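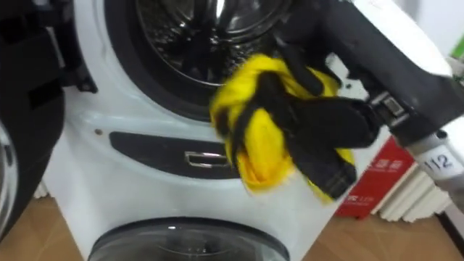 Adding closed captions to a narrated slide in Wirbridge

Print this page | E-mail this page

I put captions off for ages because I thought I'd have to type every line by hand and nudge it into place. You don't! If you've got your narration script saved somewhere, you're most of the way there, and the rest is a bit of tidying on the timeline.

Before you start, get your script into a plain text file. Mine for the Prinddale induction course was 727 words, all in one lump, and I pasted it out of a word processor with the curly quotes still in it (don't do that, they come through as little boxes).

Open your slide and click the audio track so it's highlighted. Go to Media > Captions > Import Script and pick your text file. Wirbridge chops the script up at the full stops and spreads the pieces evenly along the audio. The timing will be pretty woeful at this point, so don't panic when you hit play.

Now open the Caption Editor from the same menu. You'll see your lines down the left and the waveform across the top. Click the first line, press the space bar to play, and tap M each time the narrator starts a new line. The start point jumps to wherever the playhead is. I usually make a mess of the first few and go back over them, and Undo works fine in here.

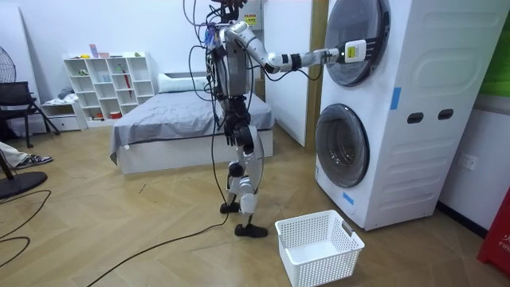
A gripper against the round glass door of the upper machine.

Once the starts are right, have a look at how long your lines are. I set the maximum to 52 characters under Captions > Display, and anything longer gets flagged in orange. To split a line, put your cursor where you want the break and press Ctrl+Enter. Try to split at a comma or before an "and", so people aren't left hanging halfway through a phrase.

While you're in Display, change the background from None to Solid. White text straight over a pale slide is awful to read, and I've had to republish a whole course over it. Leave the position at the bottom unless you've got buttons down there. If you have, you can drag the caption box up for that slide only and the other slides will keep their own settings.

Last thing: tick Show Caption Button in the player settings, then publish. It's off by default, and your learners won't see a single caption without it. Preview doesn't always show the button either, so check the published version in a browser.

We use cookies to remember your settings. Accept | Manage cookies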